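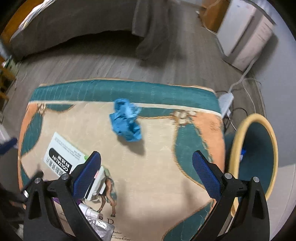 Slide 1. Open gripper over the rug, blue item in the middle, basket at right.

Speaker notes, open day talk, Kascombe site. May 3, 2026. Speaker: Fares Issa. Slot follows Yaowalak's welcome.

Start on slide 1 while people sit down. Say name, say group, go straight in.

Task for this block is floor pickup into a basket. Loose household items on a rug, one basket, two hand-held grippers. Operator works at floor level. No arm in this block; the arm is Henk's part after the break, refer questions there.

Point at the pads. Textured, blue, one per finger. Explain why soft items go on the list: a bunched cloth or a crinkled foil packet has no fixed shape, so there is no single correct grasp point. A box has edges and a flat face. Ask the room which they would pick up first. Take two answers, move on.

Mention background. Patterned rug, printed lettering on it, cables on the floor by the wall. We do not clear the room to a plain surface. A model trained on plain tables does badly on a rug with a horse on it. (Pause, they usually look for the horse.)

Numbers, once only: target for the Hourani set is 2000 episodes, we had 210 usable at the end of March. Do not give a finish date. If pressed, Qusai has the schedule.

Rejection criteria, keep short:
Item leaves view before release.
Finger closes on the rug as well as the item.
Basket moves during the drop.
Operator's other hand touches the item.

The third one costs us most. Light basket, soft surface under it. Fadi tried a weight in the bottom in the Plollilell trials and it showed up in every recording, so we went back to an unweighted one and slower drops.

Next slide.
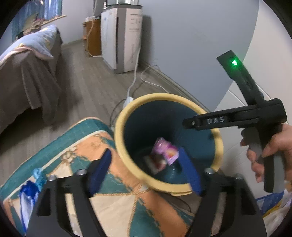 Slide 2. Both grippers in view, one at the basket. Trigger grip visible on the right-hand unit.

Point at the trigger first. Finger pressure on the trigger sets the opening. Visitors tend to squeeze hard, so tell them before the hands-on part to close gently and stop when the item is held.

Green light is on the upright mount of the right unit. Show where it is, people at the back will miss it.

Two-handed work: one gripper places, the other stays near the rim. Skatico protocol asks for both units to be kept in the session even when only one is moving. Expect a question on this. Answer: idle hand position is data too, and we want it natural.

Hands-on: groups of two, roughly 50 seconds each. Yaowalak runs the queue. Adult size handles only, no small version yet.

Room for the afternoon repeat is 3088, same slides.

Leave slide 2 up for questions.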